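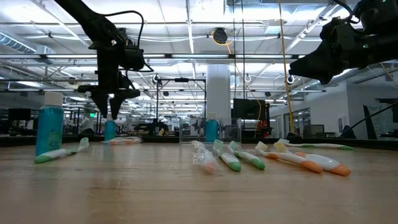

Ticket: left gripper loses toothbrushes on the way to the tray
Opened by: Ilham Goh
Assigned to: Arash Shojaei
Status: open, sulking

Both arms are back on the Tehrani controller after the trial with the Hindo one. Same pointed fingers, same task: pick up a toothbrush, turn it upright, put it in the clear box with the bottles. The right arm does this politely. The left picks up, thinks about it, and lets the handle swivel until the head points at the floor.

Ilham, 2019-07-27
Swapped the finger pairs left to right. Fault stayed with the arm, so the fingers are innocent. Negin owes me a coffee.

Arash
What's the closing delay set to? Rurkorance ship it at 110 ms and their manual mentions this once, in a footnote.

Ilham
Left was on 700. Right was on 110. I have no memory of doing this and would like it noted that Golshifteh also has the password.

Golshifteh
Noted. Wasn't me.

Ilham
Set left to 110 and ran it again with the loose brushes, leaving the wrapped ones for later.

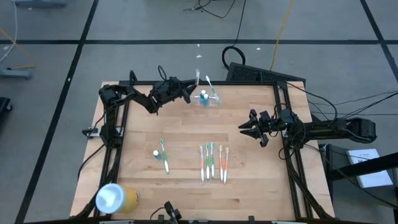
Three good placements out of four, against none this morning. The miss was a slow slip at the handle, so I suspect grip force comes next. I've nudged it up one step on the left only — please don't "tidy" it to match the right.

Arash
Fine by me. Before you close this, try the wrapped ones. The Flulivport people want them in the comparison and the film is slippery stuff.

Ilham
Will do. Leaving the ticket open until then.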